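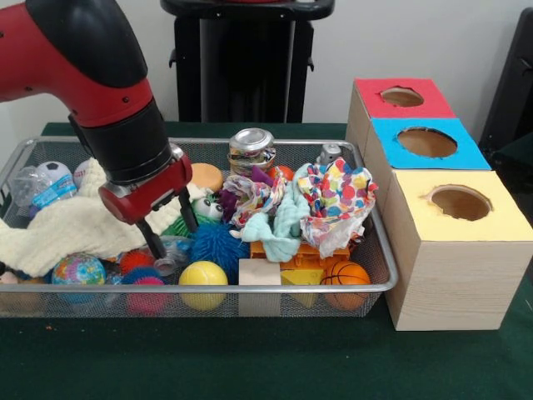
Sorting by material is slower than sorting by owner, but it only has to be done once. I've been using the same method on the mixed toy bin since April and it has held up well enough to write down.

## Categories

1. Hard (blocks, figures, small vehicles)
2. Foam and rubber
3. Plush
4. Flat textiles
5. Recycling

Category 5 exists in every bin I've ever emptied. Bushra Butt, who runs a playroom with almost 2000 pieces in it, keeps it as category 1 and pulls it before anything else. I've since copied her.

## Order of work

Textiles come out second. They hold the pile together, and small items roll into the folds, so each piece gets shaken over the bin and then folded. Allow 10 minutes.

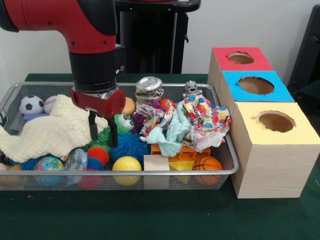 Foam and rubber is the category with the most disagreement. Naveed Bugti separates by use, with sports balls in one tub and sensory toys in another. I separate by surface. Smooth balls wipe clean with a damp cloth, while anything spiky needs a soft brush and a soak in lukewarm water. By my rule the orange basketball goes in the wipe tub and the pink spiky ball goes in the soak tub. Tennis-style balls go in neither, as the felt takes too long to dry, and I spot clean those by hand.

Plush gets a surface check at the seams and eyes. Glued eyes stay out of the washing machine.

## Containers

Wire mesh drains and lets air through, so it's fine for anything that's been soaked. It's poor for knits, which snag on cut ends. I line mine with an old pillowcase when blankets go in. The Promby tubs I tried first had solid sides and stayed damp in the corners for a full day.

Drying time for the soaked items was 30 hours indoors with the window shut. I'll measure again with a fan running.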